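Monday, July. Undura to the Feyisa overlook, then down to the lake

We were rolling by six, and I am so glad we were! The air coming in through the cab windows still smelled of cut hay, the truck started on the first try, and the trailer lights all worked, even the left one that gave us so much trouble at the last campground. We had the road out of Undura to ourselves for the first hour apart from a milk tanker and a very determined cyclist with panniers front and back.

Our plan was to take the old river road as far as the bridge and then cut up over the ridge, which adds 12 miles to the drive but skips the whole stretch of highway construction. Parveen Biswas, who had the site next to ours the past two nights, drew the turnoff for us on the back of a camp receipt, with a little arrow and the words "DON'T trust the sign." She was right about the sign. It points straight into a gravel yard.

The ridge road is a beauty. It climbs through pines for a while, then the trees drop away and it's all yellow grass and sky, with the river so far down it looks like a dropped ribbon. We pulled over twice just to stand there. I heard a meadowlark at the second stop and made us wait until it sang again (it did, three times, and then flew right over the hood).

We reached the Feyisa overlook by mid-morning and walked the loop trail. It's only 2 miles, but the first half is steep enough that I stopped to admire the view a little more often than the view required. There are 482 steps cut into the rock between the lower lookout and the top, according to the board at the trailhead, and I believe every one of them. Wild buckwheat was blooming in the cracks all the way up, pale yellow going to pink, and there were lizards doing push-ups on the warm side of the rocks. At the top the wind nearly took my hat. You can see both forks of the river from up there and the place where they meet, one green and one brown, running side by side for a good long way before they mix. I could have stayed all day.

Lunch was cheese sandwiches and the last of the Undura cherries on the tailgate. I wish I'd bought twice as many cherries. We were spitting pits into the sagebrush and feeling very pleased with ourselves. Breakfast had been skimpy, only coffee and toast, so everything tasted wonderful.

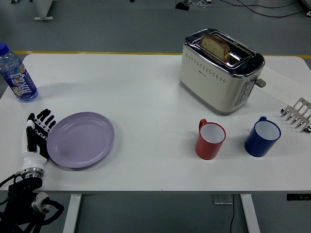

Seeded whole-grain, my favorite for toast.

After lunch it was downhill the whole way, low gear and windows open. We stopped for gas in Zosuvness, a town with one pump, one church and a really excellent hardware store. I went in for a hose washer and came out with the washer, a new headlamp strap and a long set of instructions on where to swim. The man behind the counter said to skip the main beach at the lake and go around to the little cove past the boat ramp, where the bottom is sand instead of rock. I wrote it on my hand so I wouldn't forget.

We pulled into the Stodusach campground a little after three. The site is a pull-through, level, with a big cottonwood on the west side, so we had shade right when we wanted it. Sixteen bucks less than last night, too, and the showers are hot. We had the trailer unhitched and the awning out in no time, which has to be a record for us. The new washer fixed the drip. I can't tell you how happy a dry hose connection makes me after a week of stepping in that puddle.

Then the swim! The cove was just where he said, past the ramp and through a gap in the willows. The water was cold for the first ten seconds and perfect after that. I floated on my back and watched swallows working the air over the lake until my fingers wrinkled. An osprey hit the water a good way out and came up with a fish so big it had to flap hard to get clear, and I whooped out loud like a kid at a ball game.

Sutrisno Manurung and his two boys are camped across the loop from us, on their way home from the coast. They came over in the evening with a folding table and a pot of peanut sauce, and we put our chicken on the grill, and it turned into a proper dinner. He has been driving this route every summer for years and had all sorts of tips for the next leg. Fill the water tank before the pass. Get to the falls before ten. There's a bakery in the valley with apricot turnovers, open only until they sell out, and I've already set the alarm. The boys taught me a card game I lost over and over and still don't understand.

It's dark now and the crickets are going full blast. Someone down by the water is playing a guitar, softly and pretty well. The stars came out over the ridge we drove this morning — so many that I gave up on finding the constellations and just looked.

Tomorrow is only 60 miles, so we can dawdle. I want one more swim first thing, before anybody else is up, and I need to remember to hang the towels on the sunny side. Also buy ice. And call about the spare tire.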